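Henwood Laundry Room Guide
Section 6: Folding and sorting mixed fabrics

12 comments | 65 shares

Read section 2 (drying) before you start. Everything must be fully dry, including seams and cuffs.

1. Clear the folding surface and wipe it down. Lint left from an earlier load will cling to dark knits.

2. Separate soft knits from printed fabrics. Put charcoal and black knits in one pile and prints in another.

3. Lay one knit flat with the seams lined up. Smooth creases outward from the middle with an open hand. Do not pull on the edges.

4. Fold the sleeves or side panels in first, then fold from the bottom up. Stop at two folds for thick knits.

5. Lay the print face down. Fold it along a row of the pattern – a scallop or fan print gives you a line to follow, and it is easy to see when the fold has drifted.

6. If a print bunches or curls back on itself, open it out completely and start again. Pressing down on a bunched fold sets the crease.

Note: Small two-color prints can be folded either way. Large repeats should be folded with the pattern upright so the piece can be found on the shelf.

Caution: Do not iron over a raised or coated print. Turn the piece inside out and use low heat.

7. Stack knits at the bottom and prints on top. Keep dark knits away from pale towels until they have been washed a few times.

Corrections to this section go to Haris Grgić at the Vondness office.

Last revised September 9, 2025

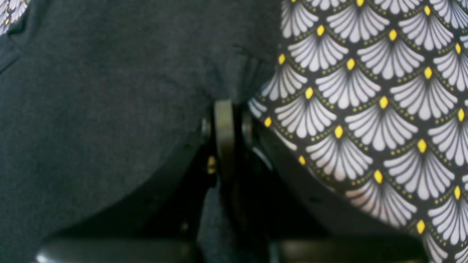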